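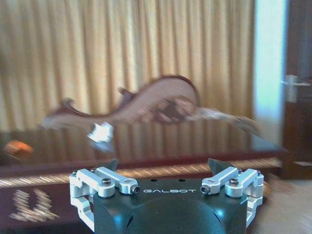 Keeping a shared sitting room tidy: a study of one coffee table

1. Introduction

The ground floor sitting room at Hulme is used by students in the evening and by visitors during the day. It is cleaned each morning, but by lunchtime the coffee table usually has something left on it. The project looked at what gets left, how long it stays there and whether small changes to the room make a difference.

We chose one table so that the work could be finished in August. An earlier group at Arinora had tried to cover a whole building and ran out of time before they had looked at their results.

2. The room

The furniture is formal for a student building. The sofa has a carved dark wooden frame and a beige back, with patterned cushions along it. Behind it are pale golden-yellow curtains down to the floor, and a tall plant in a white pot stands to the left. The coffee table is dark and glossy, with a thin gold trim and a small gold wreath on the front.

The shine matters for this project. On a dark, polished top a scrap of white tissue shows from the doorway, and so do fingerprints and rings from cups. Several people we spoke to said the table looked untidy to them even with only one thing on it.

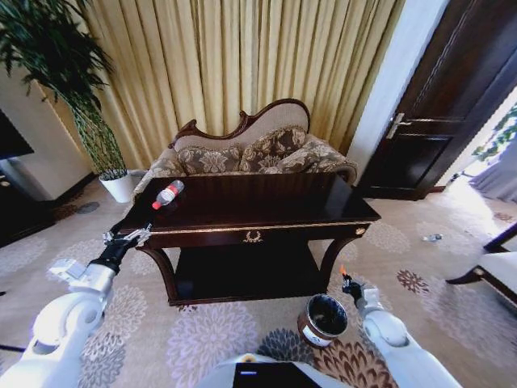

Department of Housing and Interior Studies, Nender College

3. Method

We visited the room 40 times, at different hours, and wrote down everything on the table that did not belong there. Books, phones and bags were left out if their owner was in the room. Drinks bottles, tissues, wrappers and food scraps were all noted.

After the first half of the visits we put a small lidded bin beside the sofa. Before that the nearest bin was in the corridor, past the door. Nothing else was changed, and we did not put up a notice.

We also timed how long it took one person to clear and wipe the table. This was done with a dry cloth first and then a slightly damp one, following the advice on the Skelier polish tin kept in the cupboard.

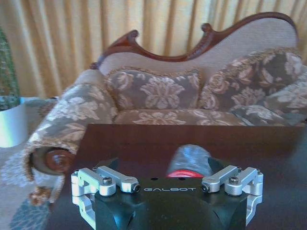 Figure 3. The polished table top, with the carved sofa back behind it.

4. Results

Something had been left on the table on 29 of the visits. Tissues were found on 23 of them, usually crumpled and close to the edge where people sit. Plastic bottles came next. They were often on their side, and a bottle lying down is more of a nuisance than one standing up - it rolls when the table is knocked.

Food scraps were less common but took the longest to deal with. Fruit peel leaves a sticky patch on the polish, and twice the wiping had to be done again.

The bin helped with tissues. It made little difference to bottles, perhaps as people meant to come back and finish them. 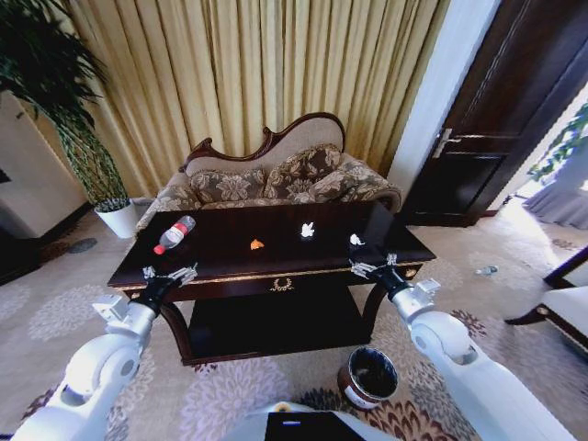 Report by Vratislav Vaněk
Fri 11 September

5. Clearing the table

The order that worked best was bottle first, then any peel, then tissues. With the bottle out of the way there was no risk of it rolling off on to the carpet. The tissues could go last and be used to pick up crumbs on the way to the bin.

The lower shelf is easy to forget. It is dark and sits in shadow, so we added it to our checklist after the first week.

6. Limits of the work

One room in one month is a small sample, and August is quiet. The building has roughly 400 residents in term time and far fewer in summer. We would like to repeat the visits in November and to try a coaster tray on the table, which may give bottles a place to stand. The record sheets are kept with the department office.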